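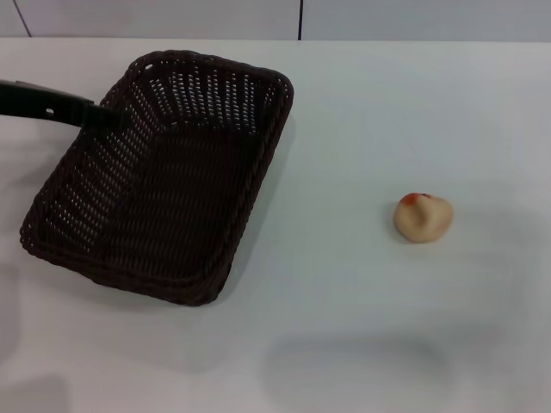 How to clean a wicker basket for bread and the place where it stands
by Védís Brøndum

I use a dark wicker basket for buns, and crumbs stay in the weave. I do this cleaning every August, and again when it is needed.

You need: a soft brush, two cloths, mild soap, warm water.

Step 1. Take everything out of the basket. Turn it over and tap the bottom with your hand.

Step 2. Brush the inner walls along the weave, then the flat bottom. Go slowly under the thick rim.

Step 3. Wipe with a cloth that is only a little damp. Let the basket dry for 70 minutes, away from the heater.

Step 4. Clean the table and the wall panels. In the seam between two panels, pull the cloth from the top down, with one finger behind it. 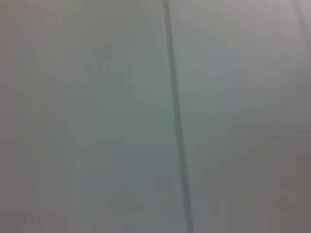
Step 5. Put a clean napkin in the basket before the buns go back.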